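Depot open day at Prirkham

The railcar depot at Prirkham opened its gates to the public in August for the first time since the east shed was rebuilt. I went with Gerasimos Mavromatis, who rides the Brurkgate line every working day and had a list of questions about late trains. We took the 9:14 out and walked from the station. It takes fifteen minutes along the access road, with no sidewalk for the last stretch, and there was a shuttle van for those who didn't want to walk.

Visitors signed in at the gatehouse and were given a vest, safety glasses and a sheet of paper with the route on it. Tours went out in groups. Ours was led by Dorota Adamczyk, the maintenance manager, who has been at the depot since before the rebuild and spoke without notes.

The depot looks after 82 railcars. Most of them come in at night, get a basic inspection and a clean, and leave before the morning rush. The rest are in for planned work or for repairs. The inspection shed has 6 tracks, all with pits, and four of these have raised platforms at roof height so that the air-conditioning units can be reached without a crane. Before the rebuild only one track had a platform, and Adamczyk said that summer cooling faults could leave a car waiting for days before anyone could get up to it.

We went down into one of the pits. The lights are set into the walls at knee level and it was brighter than I had expected. A car was standing over us with the covers off its brake gear. The pads are measured on every inspection and the figures go into a tablet at the pit side. Adamczyk said the old paper cards were kept going next to the tablets for most of a year, until the supervisors trusted the new system.

Mavromatis asked about the doors. Door faults are the most common reason for a train on the Brurkgate line to be held at a platform, and everyone who uses it has heard the announcement. Adamczyk didn't dispute this. She said the door motors had been a problem from the second winter, that grit gets into the bottom track, and that a door that fails to report itself closed will stop the train from leaving even when it is shut. New control units from Altıntaş are being fitted, starting with the cars that have the worst record. She would not give a date for the last one.

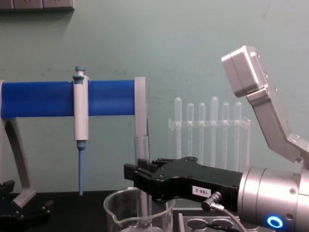 The door shop is at the back of the east shed, behind a row of lockers, and Wilson Restrepo runs the day shift there. He had a full door leaf mounted on a stand with its motor and control unit, and visitors could press the button and watch it open and close. He let a boy block it with a rolled-up newspaper to show how it backs off. A lot of his repairs, he said, come down to the wiring and hardly any to the motor itself. Cables rub where they leave the housing, or a plug works itself out of its socket over months of vibration. The old control units took a straight plug that stuck out into the path of the door arm. The new ones have a right-angle connector, like the silver one in the photo, so the cable turns as soon as it leaves the housing. He is also strict about labels, and wants one on every unit, small and white with black print like the 188-2 there, where a fitter can read it without taking anything off. On the older cars the numbers were stamped on the back plate, and the unit had to come out before anyone could tell which version it was.

From there the route went to the wheel lathe, which was not running. It sits under the floor, and a car can be rolled over it and have its wheels trued without being lifted. There was a tray of metal shavings to look at and a screen playing a video of the machine at work, with the sound off. Flat spots on wheels come mostly in the fall with the leaves, so the lathe is booked almost solid from October until the new year.

The wash plant was the most popular stop. Visitors could ride through it aboard a car, and the line for this was long enough that we nearly gave up. The ride is slow and loud. The soap is called Cloralum and it smells of oranges. The rinse water is collected, filtered and used again for the first pass on the next train. Someone in our group asked why the trains on the line still look dirty, and the attendant said that the plant had been closed for part of June with a failed pump.

Lunch was in the canteen, soup or a sausage roll, at staff prices. The model railroad club had a layout set up in the next room. Henryk Kaczorowski from the club had built the old Prirkham depot as it was before the fire doors went in, with the water tower and the coal road, and was happy to point out what had stood where. Part of the coal road is now the employee parking lot.

After lunch there was a short talk on jobs by Urszula Jabłońska, who handles training. The depot takes on apprentices each year and has trouble filling the night shift. The course lasts four years, with one day a week in a classroom at Brurkgate. Applications open in the winter. She said that people from car repair shops often do well, and that a fear of heights is worth mentioning early.

By closing time the gatehouse had counted 900 visitors, which was more than the shuttle could manage, and there was a wait of half an hour for a ride back to the station. We walked. The 3:40 to Brurkgate left eleven minutes late with a door fault in the second car. The next open day has not been announced, but the sign-up sheet for notices is still at the Prirkham ticket office.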